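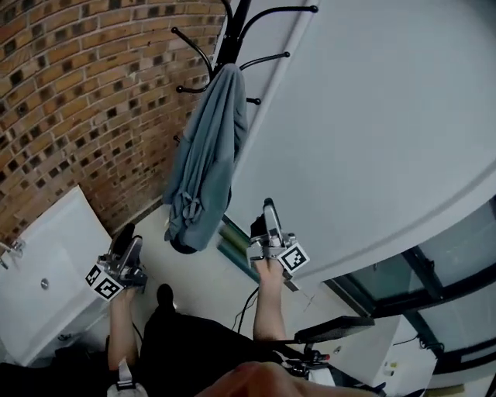
Luzius Zürcher
Cilodero建筑使用研究所 室内环境研究室主任

4 洗手与挂衣的邻接布置:Kiltent楼入口过渡区

4.1 研究对象与范围

前一节依据平面图和管理档案,对13处入口过渡区作了类型划分。本节转入单一案例,讨论Kiltent楼入口过渡区内洗手盆、衣帽架与砖墙之间的关系。选择该处,基于两方面考虑:其一,洗手与挂衣两项设施布置在同一面砖墙附近,属于第3节所称的“邻接型”;其二,该楼保留了较为完整的改造文件,设施的安装次序可以与管理记录相互核对。

“入口过渡区”在本文中指使用者由室外或公共走道进入主要工作房间之前所经过的空间,在其中完成脱外衣、存放随身物品、清洁双手等动作。该空间在图纸上往往没有独立名称,面积也不单独计列。Kiltent楼的竣工图将其并入相邻房间,仅以给水点和地漏符号标示洗手盆的位置,衣帽架则未出现在任何一版图纸中。此种情况在所调查的案例中较为普遍,说明可移动家具长期处于设计文件的视野之外,其位置由使用者在日常中逐步确定。

本节的讨论限于物质布置本身,包括墙面材料、固定设施、可移动家具以及三者之间的地面。照明、采暖和通风仅在影响设施使用时提及。人员通行的时间分布见第5节。

4.2 墙面与固定设施

由图1可见,洗手盆为白色挂墙式,盆体呈矩形,表面平滑,盆底设小型圆形金属排水口,配镀铬水龙头。洗手盆贴靠砖墙下部。砖墙以橙色和棕黄色砖砌筑,其间散布近于黑色的深色砖面,浅色灰缝清晰可辨。墙面的明暗变化与洗手盆的均匀白色形成明显对照,使用者进入房间后较易识别洗手位置。访谈中,设备管理人员Magdy Fahmy对此有如下陈述:“来访的人从来不问在哪里洗手,问得多的是外套放在哪里。”

砖墙作为洗手盆的背景,在使用和维护上与常见的釉面砖或抹灰墙面有所区别。砖面及灰缝具有吸水性,表面凹凸,溅水后的痕迹不易均匀擦除。根据改造文件,设计方Plarketti事务所在方案阶段曾提出两种处理:一是在洗手盆上方加设防溅板,二是对局部墙面作透明憎水处理。最终采用后者,理由是保持墙面的连续。文件中没有关于憎水处理有效年限的约定,也没有规定复涂的责任方。管理部门自接收以来将墙面清洁列入普通保洁范围,未作单独记录。

挂墙式洗手盆的优点在于盆下地面可以连续清洁,管线检修也较为方便。其不足则是盆体两侧缺少台面,使用者洗手时无处放置眼镜、钥匙、文件等小件物品。访谈中有数名使用者提到,他们习惯先将物品放到别处再返回洗手,或者将其塞入外套口袋。后一种做法使洗手与挂衣两个动作产生了次序上的联系:外套须先挂好,口袋才能充当临时的置物处;而口袋内的物品又须在洗手之后取出。由此可以理解,为何使用者对衣帽架与洗手盆之间的距离较为敏感。

给水和排水管线的位置限制了洗手盆的移动。改造文件显示,洗手盆的定位先于其他一切室内布置,依据是既有立管的走向。设计说明对此只有一句话,即“就近接驳”。换言之,后续的家具布置均以洗手盆为既定条件。衣帽架虽然可以自由移动,实际可供选择的位置并不多,须同时避开门扇的开启范围、玻璃隔断前的通道以及洗手者站立的区域。

4.3 衣帽架与悬挂物

衣帽架为黑色金属制,中央为一根立杆,弯曲的挂钩向外伸展,末端为小圆球。图1中,架上悬挂一件灰蓝色外套,面料柔软而有皱褶,自然下垂,下部有打结的系带或袖口,下摆接近浅色地面。

该类立杆式衣帽架在办公和教学建筑中使用广泛。其占地小,无须固定于墙体,对不宜钻孔的砖墙尤其适用。圆球形的钩端可以减少对衣领和衣袢的损伤,也降低了人员擦碰时的危险。但立杆式衣帽架有两项固有的局限。第一,挂钩向四周伸展,悬挂物的总体轮廓远大于底座,在平面图上以底座尺寸标注时会低估其占用范围。第二,较长的外衣悬挂后下摆贴近地面,清洁地面时须将衣物提起或将整架移开。

就第一项局限而言,本研究建议在平面图中以悬挂物的外轮廓表示衣帽架,而以虚线表示底座。悬挂物的外轮廓随季节变化,冬季厚外衣较多,轮廓扩大,与洗手者的站立区域可能发生重叠。Cilodero研究所在预备调查中曾尝试以固定半径表示该轮廓,结果与使用情况偏差较大,后改为分季节标注。分季节标注增加了制图工作量,但对判断通道余量更为可靠。

就第二项局限而言,访谈资料反映出管理方与使用者之间的不同看法。保洁主管Loubna Younis认为,衣物过长应由使用者自行对折悬挂;使用者则普遍认为应当提供较高的挂钩。两种意见都有合理之处。对折悬挂会使衣物厚度增加,占用相邻挂钩的空间;提高挂钩则使身材较矮者取放困难。现行的室内家具采购清单仅规定衣帽架的颜色、材质和承重,对挂钩高度未作要求。采购清单由管理部门逐年沿用,最近一次修订是在Kiltent楼改造之前。

衣物的悬挂方式还受到挂钩层次的影响。上层挂钩先被使用,下层挂钩多用于围巾、布袋和雨具。当上层挂满后,后到者倾向于将外衣叠挂于他人衣物之上,而不愿使用下层挂钩。叠挂导致先到者离开时须先取下他人衣物,再行挂回。在所收集的1372条使用记录中,与叠挂有关的记录多集中于午间和傍晚,这两个时段也是洗手盆使用较为频繁的时段。两类活动在时间上的重合,使得邻接布置的优点和缺点同时显现:使用者可以在数步之内完成全部动作,但在人员集中时相互等候的情况也随之增加。

4.4 地面与通行

过渡区中部为灰白色地面,大部分未布置物品。这一部分地面在设计文件中没有功能说明,却是整个过渡区得以运行的前提。使用者在此处脱穿外衣,需要手臂展开的空间;洗手后转身离开,亦须经过此处。若在中部增设长凳或鞋柜,虽可方便换鞋,却会迫使洗手者与挂衣者共用更窄的通道。

管理部门曾于July即七月提出在该处放置Hajji系列长凳的方案,经现场试放后撤回。试放期间的意见表共收回超过80份,赞成与反对的意见均较为分散。赞成者多提及换鞋和临时放置背包的便利,反对者多提及通行受阻。值得注意的是,部分赞成者同时建议将衣帽架移至他处,以便为长凳腾出位置。该建议实际上是以一件可移动家具置换另一件,并未增加过渡区的总体容量。管理部门负责人Tobias Haverford在答复中指出,衣帽架一旦移出过渡区,外衣便会重新出现在工作房间的椅背上,而减少此类现象正是当初设置衣帽架的目的。

浅色地面对污渍较为敏感。外衣下摆、雨具和鞋底带入的水与尘土在浅色地面上易于显现,从而促使使用者和保洁人员及时处理;在深色地面上,同样程度的污渍可能较长时间不被注意。管理记录中关于该区域地面的清洁请求多于相邻走道,但不能据此认为该区域更脏。地面颜色、光线以及使用者停留时间的长短,都会影响请求的提出。第6节将对清洁请求与实测洁净程度之间的差异作进一步讨论。

过渡区一侧设有黑色框玻璃隔断,其附近的搁板或窄台处放有小型白色设备及线缆。窄台类构件在许多案例中都成为使用者放置小件物品的场所,其宽度通常并非为此而定。如前所述,洗手盆两侧没有台面,附近任何水平表面都可能被当作替代。就卫生和用电安全而言,湿手接近电气设备应当避免;就使用便利而言,则应在洗手盆近旁提供适当的置物处,以免使用者舍近求远。两项要求可以通过同一措施得到满足,即在洗手盆一侧增设窄搁板,其固定点宜选在灰缝处。

4.5 砖墙、白墙与顶部设施的衔接

过渡区的墙面由砖墙与白墙共同构成。图2所示的一角中,红褐色与棕黄色砖以错缝方式砌筑,墙面散布较规则的深色方形点,右侧与白色抹灰墙相接,左上方与白色顶部构造相邻。该处同时可见顶部设施和灰色的悬挂织物。

砖墙与抹灰墙的交接是改造工程中较难处理的部位。两种墙体的表面平整度、吸水性和温度变形均不相同,交接处若直接抹平,易出现细裂缝;若留设凹缝,则易积灰。设计方在不同楼层采用了不同做法,文件中未说明理由。现场工程师Teguh Chong在访谈中表示,各层做法的差异主要源于施工先后,先施工的楼层出现裂缝后,后续楼层改用留缝做法。由于缺少书面变更记录,该说法仅能作为参考。

顶部设施与墙面的关系同样值得讨论。在保留清水砖墙的房间中,管线难以暗埋,多沿顶部或墙角明设。明设管线便于检修,但会增加清洁的难度,并与墙面的砌筑纹理相互干扰。一般而言,管线宜沿砖墙与白墙的交接处敷设,以便以一条清晰的边界统摄两种材料。Kiltent楼的改造文件中有此原则,但实施时受到既有孔洞位置的限制,部分管段偏离了预定走向。

悬挂织物在过渡区中具有双重作用。一方面,织物柔软的表面可以减弱砖墙、玻璃和硬质地面所造成的声反射;另一方面,织物易吸附灰尘和湿气,若靠近洗手盆,则须考虑溅水的影响。无论是帘幕还是外衣,其与给水点之间均应保留适当间距。第2节所引的室内布置指引未涉及该间距,本研究依据访谈和使用记录提出的建议值列于附表。

墙面的深色点状纹理对使用者的感知也有影响。受访的23名使用者中,多数在描述该区域时首先提到砖墙,其次才提到衣帽架和洗手盆。有受访者将其作为指路的标志,向来访者说明“走到有黑点的砖墙那里”。由此看来,墙面材料除承担围护作用外,还为过渡区提供了一个口头上的名称,弥补了其在图纸上没有名称的缺失。这一现象在其他以白色抹灰墙为主的案例中没有出现,那些案例中的过渡区通常以相邻房间的编号指称。

纹理的另一作用与整理行为有关。在纹理较强的背景前,衣物和杂物的轮廓不甚突出,使用者对轻微凌乱的容忍程度较高;在均匀的白墙前,同样数量的物品则显得较为杂乱。访谈中有两名曾在不同楼层工作的使用者分别作出类似表述。由于样本有限,本研究不作定量推断,仅将其作为后续调查的假设。

图2 砖墙与白色墙面相接处及灰色悬挂织物
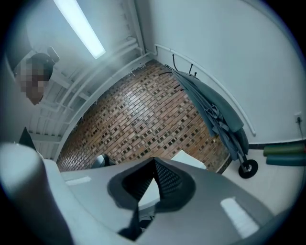

4.6 管理与维护的分工

固定设施与可移动家具在管理上分属不同部门。洗手盆、水龙头和排水构件由设备部门负责,衣帽架由行政部门采购和登记,墙面及地面的清洁由保洁部门承担,悬挂于架上的个人衣物则由使用者自理。四者集中于同一处狭小区域,日常事务中的责任划分并不总是清楚。

以洗手盆前地面的水迹为例。水迹可能来自洗手时的溅水、雨具的滴水或排水构件的渗漏。使用者发现后通常通知保洁部门,保洁部门擦拭后不再追究来源;若水迹反复出现,方转交设备部门。从首次发现到转交,往往经历数次重复清洁。改进的办法是在登记表中增加水迹位置一栏,由保洁人员标明其靠近洗手盆还是靠近衣帽架。位置信息虽然简单,却可以帮助设备部门较早判断是否需要检修。

衣帽架的维护问题相对较少。立杆与底座的连接部位会因反复受力而松动,须定期紧固。此项工作没有列入任何部门的年度计划,通常由发现者口头报告后临时处理。行政部门在登记表中将衣帽架列为低值用品,损坏后以更换代替维修。考虑到松动在早期仅须紧固即可解决,将其列入季度检查更为经济。

遗留衣物是过渡区管理中另一项反复出现的事务。外衣在架上长期悬挂而无人取走时,管理人员难以判断其为日常备用还是遗忘。Kiltent楼的做法是张贴通知,逾期后移至门房保管。通知张贴后,备用衣物的所有者往往也将其取回,数周后又陆续挂回。Younis女士建议为备用衣物另设柜架,Haverford先生则认为柜架会进一步压缩通行空间。截至本节完稿,双方尚未形成一致意见。

4.7 布置建议

依据以上分析,对同类入口过渡区的布置提出以下建议。

洗手盆的位置宜与衣帽架的位置同时确定,并在平面图中一并表示。即使衣帽架属于可移动家具,也应标出其推荐位置和悬挂物轮廓,以便管理方在更换或增设时有所依据。

以清水砖墙作为洗手盆背景时,应在设计文件中写明表面处理的种类、范围和复查周期,并指定责任部门。未作处理的砖墙不宜直接承受溅水。在墙上固定搁板、镜子等构件时,固定点应优先选择灰缝,以便日后拆除和修补。

衣帽架宜布置在洗手者手臂活动范围之外,同时保持在其视线之内。视线可及的要求来自访谈:多名使用者表示,洗手时能够看到自己的外衣会较为安心。挂钩应设高低不同的层次,上层供长外衣使用,采购清单中宜增列上层挂钩的最低高度。

过渡区中部的地面应予保留。增设任何落地家具之前,应进行不少于一个完整工作周的试放,并分别记录人员集中时段与其他时段的情况。试放期间宜保持衣帽架位置不变,否则难以区分两件家具各自的影响。

砖墙与抹灰墙的交接做法、顶部管线的走向以及悬挂织物的位置,应在改造文件中以同一张立面图表示。现有文件将三者分列于建筑、设备和室内三个专业,核对时须反复翻查,遗漏在所难免。

4.8 局限

本节以单一案例为主,所述设施关系受到该楼既有立管、墙体和使用习惯的制约,不宜直接推及规模较大的公共入口。使用记录由现场人员填写,对叠挂、等候等行为的判定可能存在差异。访谈对象均为较长时间使用该楼的人员,首次来访者的经验仅由管理人员转述。季节因素方面,冬季资料较夏季充分,雨季雨具的存放问题未能展开。

另外,憎水处理后的墙面状况缺少连续观测。本研究仅能依据文件说明和管理人员的回忆加以描述,对处理是否仍然有效不作判断。相关观测已纳入下一阶段工作,观测点的选取方法与第3节所述相同,观测表由设备部门与保洁部门共同填写,每季度汇总一次。

本节定稿日期:2018年3月28日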